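Akyol Recorder for Two-Arm Suturing
Section 7. Recording Demonstrations

This section covers recording interrupted-stitch demonstrations on tissue for the Mamerska training set. Complete Section 6 (camera and arm time alignment) before you start. The operator sits at the console; a second person runs the recorder. 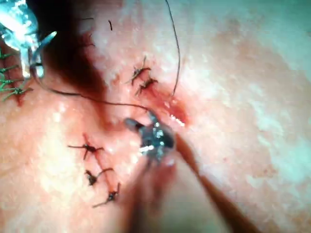
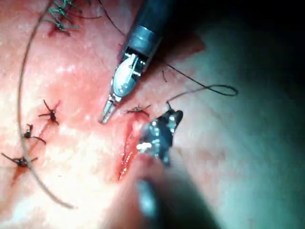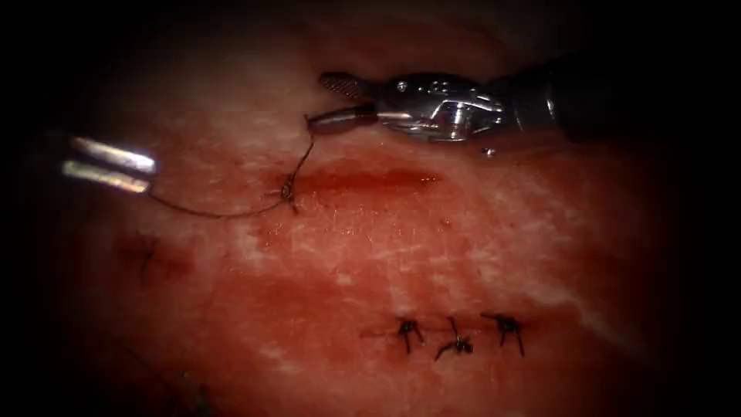
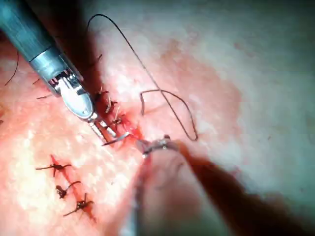 7.1 Before the session

1. Log in to the recorder and open the project. Check that the operator name is correct. The name is written into every episode and cannot be edited later.
2. Confirm that all camera streams show a live picture. A stream marked STALE must be restarted from the Devices tab.
3. Wipe the wrist camera lenses with a dry lens cloth.
4. Set exposure by hand and lock it. Auto exposure shifts when a shaft passes close to a lens.
5. Run one practice stitch with recording off.

Caution: Do not reach into the work area while the arms are enabled. Press HOLD at the console and wait for the amber light.

7.2 Recording an episode

One episode is one stitch. It begins with the needle held in a driver and ends when both tails have been cut.

1. Recorder: press ARM. The status line changes to READY.
2. Operator: bring both instruments into view of the fixed camera and pause for one second.
3. Recorder: press START.
4. Operator: place the stitch at normal working speed. Do not slow down for the cameras.
5. Operator: tie the knot, cut the tails and open the jaws.
6. Recorder: press STOP, then choose a label.

Labels are GOOD, RECOVERED and FAILED. Use RECOVERED when the needle was dropped or regrasped, or the thread caught on a tail, and the stitch was still finished. Keep these episodes. The Clollimis learner draws on them for its correction policy.

Note: Stitches left by earlier episodes may stay in view. Varied backgrounds are wanted, and there is no need to move to clean tissue after each episode.

7.3 Marking phases

Each episode is split into phases: drive, pull through, wrap, tighten, cut. The software proposes the boundaries from jaw angle and tip speed. Step through each boundary and move it if needed. The wrap boundary is the one most often wrong, particularly when slack thread crosses in front of a wrist camera.

A boundary that cannot be placed from any stream is marked UNSURE. Do not guess from the arm data alone.

7.4 Checking and upload

1. Open the session report. Any episode with more than 33 dropped frames is flagged in red.
2. Play back every flagged episode. Delete it only if the gap falls inside a drive or wrap phase.
3. Press UPLOAD. Transfers go to the Hitville server and resume on their own after a network fault.
4. Leave the local copy in place until the report reads VERIFIED.

The May release of the set held 1,971 episodes, of which 1,333 were labeled GOOD. Episodes recorded before that release use the old label names and are converted on import.

Section revised Fri 16 August by Yanling Mao. Send corrections to Zhenhua Tan.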